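Gradby update, 22nd May

Recording for the flower-into-vase task continues on the Woltel cell. Each operator session is capped at up to 80 demonstrations, split into blocks of nine. Stem angle on the table is changed between blocks.

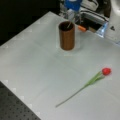
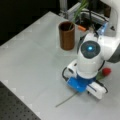
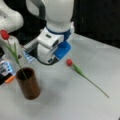
Red flower and brown container, Woltel cell.

Episodes with dropped frames are discarded before labeling – partial grasps are kept and tagged. Skonder takes the next export in six shards. Gripper force logs follow separately.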